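Facilities > Inspections > Workroom and Storage Areas

Annual Workroom Safety Inspection: Perrin Building, Ground Floor
January 24, 2025 | Issued by the Ornero Office of Building Safety
4 min read

This checklist records the findings for the ground floor workrooms, the corridor and the two storage rooms. Each item is marked Satisfactory, Needs Attention or Not Applicable. Comments are given where the inspector considered them useful to the department.

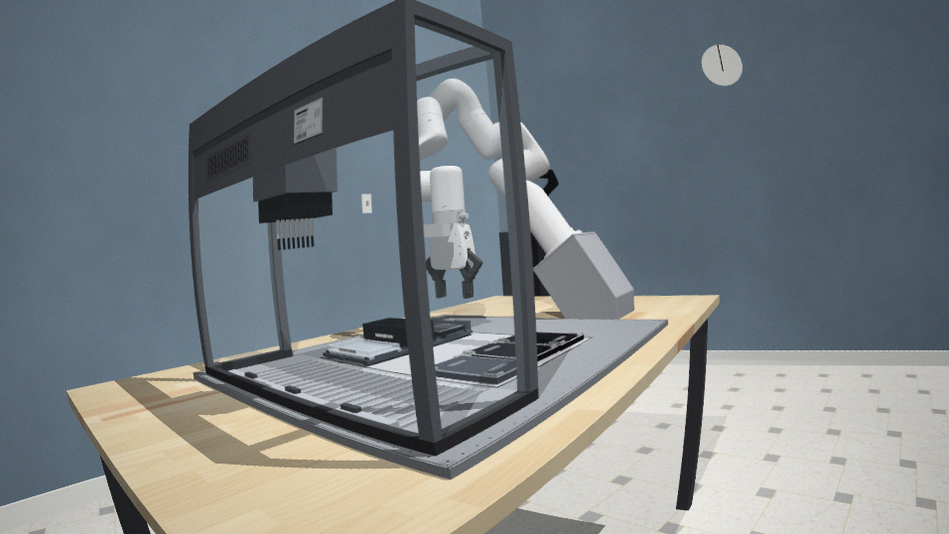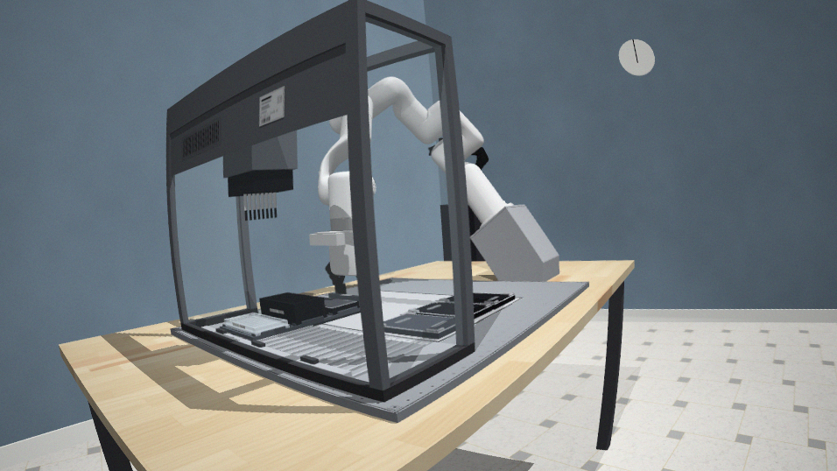
The inspected area measures 3,514 square feet. Items left open from the July inspection are repeated below under their original numbers so that departments can match them to their own records.

SECTION 1. EXITS AND CORRIDORS

1.1 Exit doors open fully and without a key from the inside.
Satisfactory.

1.2 Corridor is clear to its full width.
Needs Attention. Flattened cartons were stacked against the wall outside the east storage room. The department was asked to move them to the recycling point by the end of the working day.

1.3 Exit signs are lit and can be read from every doorway.
Needs Attention. The sign at the north stair was dim. A work order has been placed with Pronbridge, which holds the lighting contract.

1.4 Evacuation map is posted and current.
Needs Attention. The posted map still shows the old partition between the workroom and the copy area. Open since July.

SECTION 2. FIRE PROTECTION

2.1 Extinguishers are mounted, tagged and within their service date.
Satisfactory. The tag on the unit beside the kitchenette is hard to read and should be rewritten at the next service visit.

2.2 Sprinkler heads have at least 18 inches of clear space below them.
Needs Attention. Boxes on the top shelf of the west storage room were too close to the ceiling. Corrected during the visit.

2.3 Fire doors close and latch without help.
Satisfactory. The wedge noted in July has been removed.

SECTION 3. ELECTRICAL

3.1 Panel doors are closed and labeled, with clear floor space in front.
Satisfactory.

3.2 Extension cords are not used as permanent wiring.
Needs Attention. One cord supplies the label printer in the east storage room. Request a wall outlet through the usual form. Approval from Flerkbridge is required for any work inside the wall.

3.3 Space heaters.
Not Applicable. Space heaters are not allowed in this building.

SECTION 4. FLOORS, SHELVING AND LOADS

4.1 Walking surfaces are even and dry.
Needs Attention. The floor mat at the loading entrance curls at one corner. Replace.

4.2 Shelving is fixed to the wall and posted with its load limit.
Satisfactory. The limit for each bay is 1,000 pounds. Heavy items belong on the two lowest shelves.

4.3 Step stools are in good repair.
Satisfactory. One stool with a cracked foot was taken out of service.

SECTION 5. FIRST AID AND RECORDS

5.1 First aid kit is complete.
Needs Attention. Adhesive bandages and eyewash were past their printed dates.

5.2 Training records are available on request.
Satisfactory. Records are kept in the front office under file 1,023.

Departments must return a written response to every item marked Needs Attention within 30 days. A response should state the action taken, the date it was completed and the position responsible. Items 1.4 and 3.2 may be answered with a work order number if the repair is still pending.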